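Home | Tips | Antennas | Workshop | Links

Search this site Enter keywords Go

Receiving weather satellites at home: small tips for the workshop and the balcony

I have collected on this page the small things which I learned when I was building my receiving station in Jidanthorpe. It is not a complete building instruction. There are many good ones already, and I suppose that you have read one of them and that you have the parts on the table. My notes are for the hours between the parts and the first picture from orbit.

Cutting the rods

For the simple V-shaped antenna I use two aluminium rods, each 52 cm long, measured from the screw of the terminal block and not from the end of the rod. Leave a little more when you saw, and file the rest away. A rod which is too long can be corrected in one minute, a rod which is too short goes into the box for tomato plants.

Wrap masking tape where you want to saw and draw the line on the tape. On bare aluminium a pencil is hard to see, and a felt pen comes off on the fingers. After sawing, take the sharp edge off with fine paper, also on the inside if you use tube. I have a small scar from forgetting this.

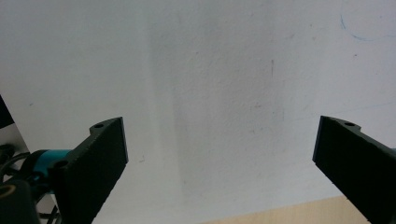 The angle between the two rods should be 120 degrees, and the best tool for this is a piece of cardboard. Draw the angle with a school protractor, cut it out, and lay it between the rods while you tighten the screws. When both screws are tight, hold the antenna up and look at it from two steps away. A plain off-white wall like the one in the photo is a good background for that check, with no pattern or shelf which leads the eye away. I find a crooked rod much faster in this way than on the bench. Then turn the antenna over and look again from the other side.

Cable and connectors

Keep the cable between antenna and receiver short. If it must go through a window, do not press it flat under the frame every day. Use one of the flat window cables, or make a small hole in a board which fits the gap.

Strip the coaxial cable with a sharp knife and a light hand. Roll the cable under the blade, do not push the blade around the cable. Before you solder, look for one thin wire of the braid which touches the centre. It is nearly always there the first time. Test with the multimeter between centre and braid before you connect the antenna. There should be no connection.

For the outside plug I wrap self-sealing tape from the bottom to the top, so that each turn lies over the one under it like roof tiles. Over this I put a layer of ordinary black tape against the sun. I tried also the Vokier 404 sealant. It closes very well, but to open the plug again I needed a whole evening, and I went back to tape.
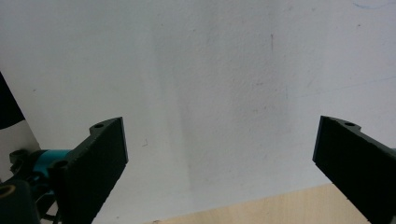

One reader wrote to me that she does not tape the lowest part of the plug at all, so that the condensed water can run out, and that her connector was clean inside when she opened it in November after a very wet autumn. She asked also why I did not speak about a drip loop. She is right, it should be here. Let the cable hang down in a small bow before it goes into the house, and the rain will fall from the lowest point and will not follow the cable to your window.

Noise in the house

Many people buy an amplifier when the picture has stripes. First go through the house with the receiver running and switch things off one after another. In my flat the worst was the power supply of a desk lamp, and after it a cheap telephone charger in the kitchen. The lamp was replaced by an Emivard with a heavy old transformer, bought at the flea market, and the stripes became much weaker.

A clip-on ferrite on the USB cable helps also. Put it close to the receiver and let the cable go twice through the hole if there is space.
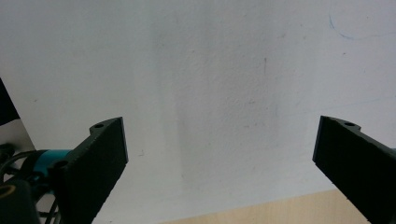 If you move the computer, do it before you fasten any cable. I had everything tied very nicely along the skirting board, and then I found that the receiver was more quiet on the other side of the room. Reusable hook-and-loop strips cost little and forgive such mistakes.

Choosing the pass

For the first attempt take a pass which climbs higher than 40 degrees over your horizon. The low ones disappear behind houses and trees and make a beginner sad. Check that the clock of the computer is correct, otherwise the recording starts too late and you lose the beginning of the picture.

Write down each pass in a paper notebook: the weather, the position of the antenna, and what you changed. My brother-in-law's shop, Shehata Electrical, gives away small square-ruled ones which are just right for the pocket. Change only one thing between two passes.

I still want to add a part about painting the mast, but the paint must first survive a winter.

Last changed June 8, 2024

Contact | Copyright, all rights reserved | Back to top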